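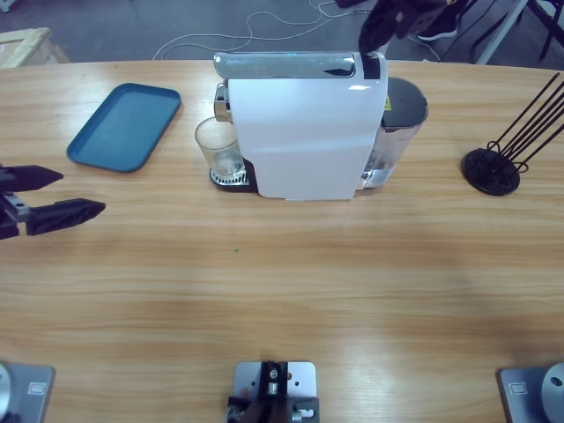
Unit 7: Feeding the House Rabbit

Small Pet Care, evening course, Room 216
Instructor: Ľubica Halás

Read this before class. We will spend most of the hour on hay and on the switch from young to adult food.

1. Hay

Grass hay is the main food for an adult rabbit and should be there day and night. Timothy, orchard and meadow hay are all fine. Alfalfa is a legume, richer in protein and calcium, and is used for rabbits that are still growing. A healthy adult doesn't need it.

A rabbit's teeth grow all its life. The long side-to-side chewing that hay calls for wears down the back teeth, and pellets don't do this nearly as well. The fiber also keeps the gut moving.

Good hay smells sweet and is greenish. Throw out anything dusty, black or musty. Store it in a box or cloth bag that lets air through, not in sealed plastic.

2. Pellets

Plain pellets only. Mixes with seeds, corn or colored pieces let the rabbit pick out the sweet parts and leave the rest. Weigh the daily amount on a kitchen scale – scoops vary a lot. Students in the April group weighed the same scoop filled by different people, and the heaviest came to 50 grams.

Start moving a young rabbit to adult pellets at 6 months. Mix the new food in a little at a time over two weeks. If droppings get small or soft, hold at that mix until they are normal again.

3. Greens

Give a mix of leafy greens every day. Romaine, cilantro, basil and dandelion leaves are common choices. Add one new plant at a time, so you know which one to drop if there is trouble. Fruit and carrot are treats. Keep them small.

Do not feed: onion, potato, rhubarb, avocado, chocolate, bread.
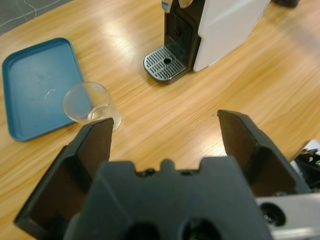

Page last changed: 6/9/26, M. Lekota

4. Water

A heavy bowl is better than a bottle for most rabbits, who drink more from it. Wash it daily. Rabbits used to a bottle can have both for a while.

5. When to call the vet

A rabbit that stops eating or passing droppings needs a vet the same day. Do not wait until morning to see if it picks up. Other signs: hunched sitting, tooth grinding, a wet chin, a favorite food left alone.

For next time

Keep a feeding log for one rabbit for 7 days – hay offered, pellets by weight, greens by name, droppings normal or not. If you don't have a rabbit, ask Marthinus Lekota for the log sheets from Zirnden and work from those.

Unit 8 covers litter training and housing.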